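4.2 Pricing and first-time buyers

The second part of the study looks at how people decide on a first purchase when prices are shown openly. We used sales records from two online print sellers, Nostudier and Pelletier, and matched them to a short survey sent to buyers in June. The combined file holds 2489 orders. Of these, 1436 were placed by people who said they had never bought a print or an original work before.

First-time buyers behaved differently from repeat buyers in one main respect. They sorted by price before they sorted by anything else, and they seldom opened a listing that asked them to write in for a quote. Repeat buyers opened those listings often and tended to start from the artist's name. Edition size mattered little to either group, although many respondents said in the survey that it did.

Pelletier lets buyers pay over 30 days without interest. We expected this to raise the size of a first order. It did not change the size of the order, but it did shorten the time between the first visit and the purchase. Morin (working notes, Wallow project) found the same pattern in a smaller set of gallery sales and read it as a sign that buyers settle on a price first and then look for a reason to act. Our data cannot test that reading directly.

Survey answers on framing and display were coded separately. Many first-time buyers listed the cost of framing as a reason for waiting, and several had asked the seller whether a work could be hung without glass. Materials and handling are treated in Section 5.

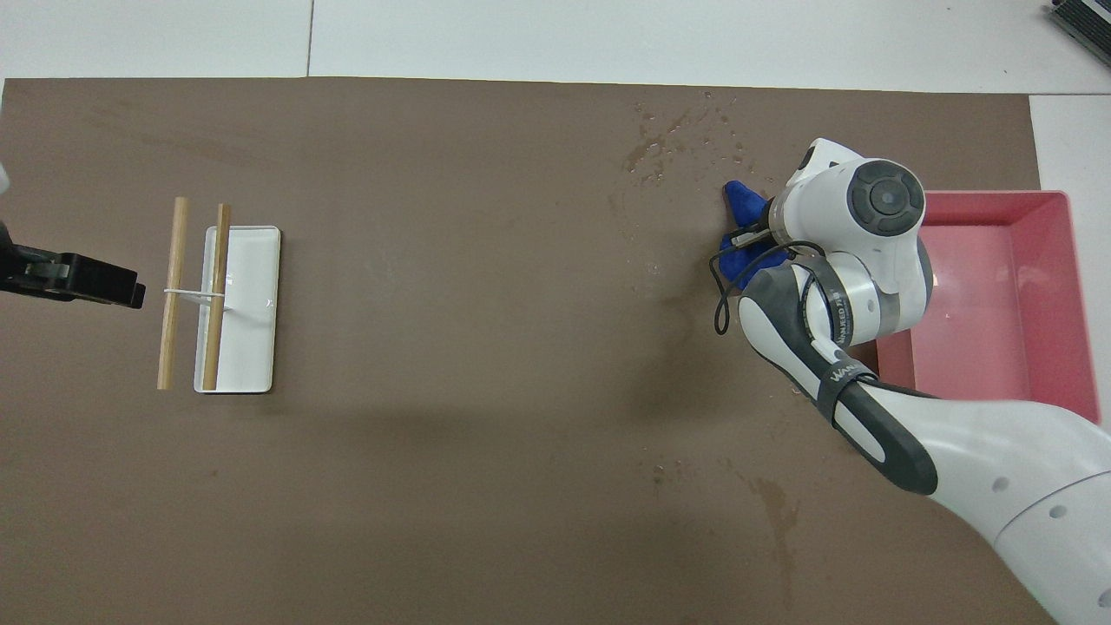
Figure 2. Two sticks and a white tray on a brown mat.

Two limits should be noted. Both sellers work online only, so the results say nothing about walk-in sales. The survey also reached only people who completed an order, and those who left without buying are missing from it. The Drustirura panel, used in Section 6, includes both groups.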